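The rules on our wall, and which ones I'd fight for

So I promised Wanda I'd finally write up our house rules, and it's 29th April, and I've been promising since before the snow melted. Wanda Urbańczyk runs the other half of our group and she's the one who keeps getting asked for "the document" by new people. Well, there isn't a document. There's a sheet of paper taped up by the door at Dallelus with a lot of crossings-out on it, and there's whatever Wanda and I happen to remember to tell you on your first morning.

I went back and counted, and the sheet has 17 rules. Some of them are really one rule written twice by two annoyed people. I'm only going to talk about the ones I care about!

The big one first: decide which arm owns the middle. If you've got two arms working the same patch of floor or table, the patch needs a line through it, and then you need an agreement about who gets to cross. We used to leave it to the operator's good sense, and we logged 74 contacts between arms in our first stretch of work. Mostly little bumps (no damage, a few bad words from Ataberk), but every one of them means stopping and checking the fingers before you go again.
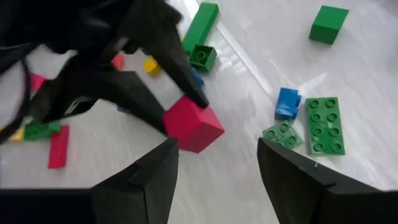 Our agreement now is that one arm reaches and the other one waits with its fingers open, and the waiting arm doesn't move in until the first one has lifted clear. It feels painfully slow for a day or so. Then you stop noticing. Ülle Koppel wanted it written as "never two grippers over the same piece," and I argued for a while that never is a strong word, what about handovers, and so on. She won. Handovers got their own rule further down the sheet, with its own crossings-out.

Second one, and this is where I get preachy: don't tidy the pieces between runs. I know. Your hands itch. Everyone wants to square things up and turn them all the right way, and then you've got a beautiful run that tells you nothing about a messy table. Scatter them, leave the upside-down ones upside down, and write down the run number before you touch anything. We're on run 497 and I could tell you which of the early ones got secretly tidied, just from how suspiciously well they went. (Begoña, I still love you.)

Third is cables. Anything that moves with the arm gets checked through the arm's whole reach, by hand, slowly, with the power off, before the first run of the day. Cables that look fine when the arm is parked can go tight as a banjo string at full stretch. Teresa Krajewska came up with our way of doing it, where one person moves and the other only watches the cable and isn't allowed to talk about anything else. The not talking part is harder than you'd think with our crowd.

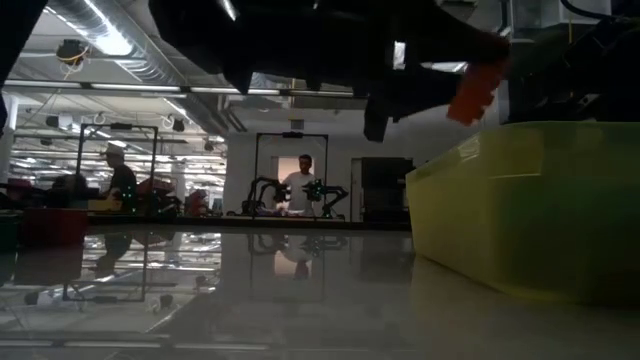 Then there's the rule about where people stand, which took us the longest to agree on and which still isn't great. The formal safety documents are good on fences and stop buttons and much vaguer on the thing that happens all day long, where you're at your own station and the next one over is live. Our room is big and open, and the stations each have a tall metal frame around them, so it's tempting to treat the frame as a wall. It's no wall! You can put your elbow straight through it. What we say is that the frame is where you stop and speak up, and you wait until whoever is running that station answers you with an actual word. Nodding doesn't count. Ataberk thinks nodding should count and he is wrong.

Same goes for bins. A bin has one spot per station and it stays put while the arm is on, even if it's full, even if it's in your way. If it needs emptying, you stop the arm, you empty it, you put it back on its marks. We had a long argument about whether shifting a bin a couple of inches counts as moving it. It counts.

What I'd cut: the rule about labeling the tape, the rule about the radio, and the one that just says CHAIRS in capital letters. I've asked everybody and we can't work out what CHAIRS was about. Wanda wants to keep it in case it was important.

If your group has a sheet like this, I'd love to read it, crossings-out and all. I'm especially after anybody's wording for handovers, because ours is now four lines long and Ülle is sharpening her pencil again.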